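Samah Ghoneim has packed for other people for 26 years, first in removals and now from a unit in Wultora where she runs a small kitchenware resale business called Harneo. She buys single pieces from deceased estates and closing cafés, cleans them and sends them on. Most of what goes out the door is mugs.

We met at her kitchen table, where she does the paperwork. The packing is done in the next room and she doesn't like to mix the two.

"Mugs are the thing everyone owns too many of and everyone still buys," she said. "I had 826 on the shelves in September. I only know that from the stocktake. I'd have guessed half."

She prefers insulated mugs to china. They don't chip in the post, and buyers forgive a mark on steel in a way they won't forgive one on a glaze. What they ask about is the lid, and whether the inside smells of coffee. She tells them the truth on both. A mug without its lid goes up at a lower price and the listing says so in the first line.

Colour matters more than she expected when she started. Grey and black sit for months. "Anything in that soft green goes in a week," she said. "Pinks and purples as well. People have done their kitchens in white and they want one thing that isn't."

She checks each piece the same way. She looks at the rim first, then inside down to the bottom, then the handle. She turns it over last. Handles are where the faults are, she said, and she holds the mug by it full of water for a minute before she'll list it. Any that creak go in a tub under the sink and she keeps pens in them.

The work surface took some sorting out. She began on bare white laminate and found that steel left grey streaks on it, so she tried towels, then cork, then a rubber sheet from a place called Piler that never lost its smell. A dark mat with some shine to it suited her best. It wipes down, and pale things show up well against it. The drawback is glare. "You get a window or a lamp in it and half the mat goes white," she said. "You learn where to put things."

Small items are the other half of the trade and she is less fond of them. Grips, sleeves, stoppers, the bits that come in a box lot with no hint of what they belonged to. She keeps them by colour, having given up on keeping them by use.

A green mug and one of the small purple pieces, on the dark mat.

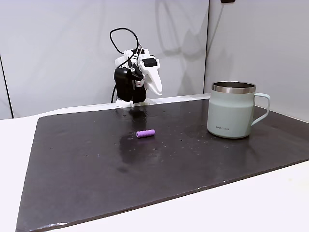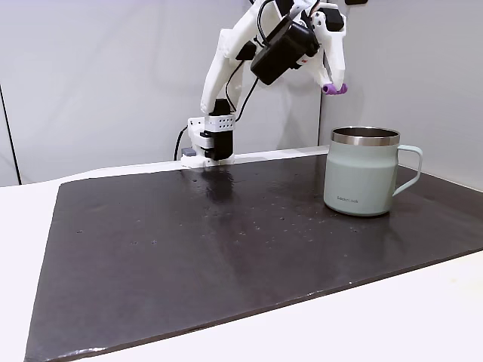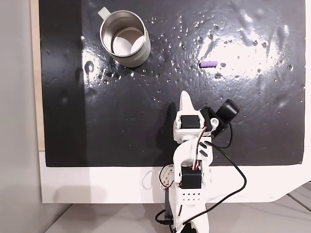 Her nephew, Gareth Pilkington, does the listings two evenings a week and they disagree about wording. He would like to write more. She would like the size, the colour, the maker if there's a name on it, and any damage.

"He wrote 73 words about a sugar bowl," she said. "It was a nice sugar bowl, but it was a sugar bowl."

Gareth, who came in partway through looking for tape, said the sugar bowl sold the same day.

Parcels go out in boxes she gets from Detlef Ehlers, who has the tile shop across the lane and would otherwise flatten them for recycling. She uses paper for wrapping and won't use foam beads. A mug gets one sheet pushed inside and two around the outside, with a folded strip through the handle. Then she shakes the box beside her ear. If she hears anything she opens it again.

She lost one big order early on, a set of cups for a café called Mbeki, when she stacked them rim to rim. Eleven broke. The owner was decent about it and still buys from her, but she drove the replacements over herself.

I asked if she would take on a bigger space. She had looked at one last year with room for 3000 pieces and a proper loading door – "lovely, and freezing" – and decided against it. The rent would have meant hiring, and she has done her share of managing people.

"I like getting it out on the mat and having a look at it," she said. "If I was in an office somebody else would be doing that."

She had nine parcels to finish before the courier came, so we left it there. Tamsin Delacroix, who drives the afternoon run, was already in the lane with the van door open.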